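I have now owned four kitchen scales in my adult life, and the Bilard flat scale is the first one I've liked enough to write about. So settle in, because I have opinions (my family stopped listening to them back in June).

A little background. I make pour-over coffee every morning and bread most weekends, so the scale gets dragged out at least twice a day. My old Weken did the job for years but it had this maddening habit of shutting itself off right in the middle of a slow pour. You'd be at 280 grams, feeling great about life, and blink, blank screen. I'd end up guessing the rest, and guessing is how you get coffee that tastes like a wet paper bag.

The Bilard gives you a full 5 minutes before it goes to sleep, and it counts any change in weight as activity, so it never quits on me while I'm pouring. That alone would have sold me! It also reads in one-gram steps all the way up, and it settles fast. I put a bag of flour on it and the number was steady before I'd let go of the bag.
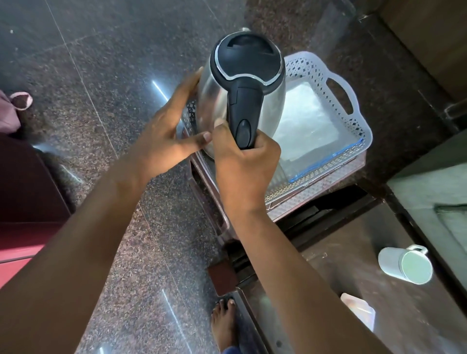
Words and kitchen testing: Genji Imai

Okay, bread. My usual dough is 700 grams of flour plus water, salt and starter, and with my big stoneware bowl on there the old scale would just give up and show me an error. On this one I put the bowl down, hit tare, and add everything straight in. One batch came to 1,386 grams with the seeds mixed in and it didn't blink. I checked it against my neighbor Zuleica Arruda's scale (hers is a Sperling, and cost a lot more) and the two were a gram apart. I can live with a gram.

The screen is the other thing I love. It sits out on a little lip at the front, so a wide bowl doesn't cover it up. If you've ever crouched down with your cheek on the counter trying to read a number under a mixing bowl, you know why I'm so happy about this. The digits are big and dark and I can read them without my glasses, even at six in the morning.

Now the gripes. The buttons are the touch kind, and they do not like floury fingers one bit. Sometimes I tap tare three times before it listens, and then it listens to all three. The top wipes clean easily enough but there's a seam around the edge that collects coffee grounds, and I go after it with an old toothbrush. And the beep! It's loud, it's high, and there is no way to turn it off that I could find in the booklet. My dog leaves the room.

I also wish it charged by cable. It takes the flat coin batteries, two of them, and of course I never have those in the drawer when I need them. Mine has been going since spring on the pair that came in the box, so maybe I'm complaining early.

I did look at the Bavitz with the built-in timer before I bought this. It's a nice-looking thing, but it was too narrow for my bread bowl and I already have a timer on the stove. If you only make coffee, you might go that way.

Four stars out of 5 from me, and I'd buy it again. Fix the beep and I'll give it the last star.

Contact us | © Counter & Cupboard Reviews | Back to top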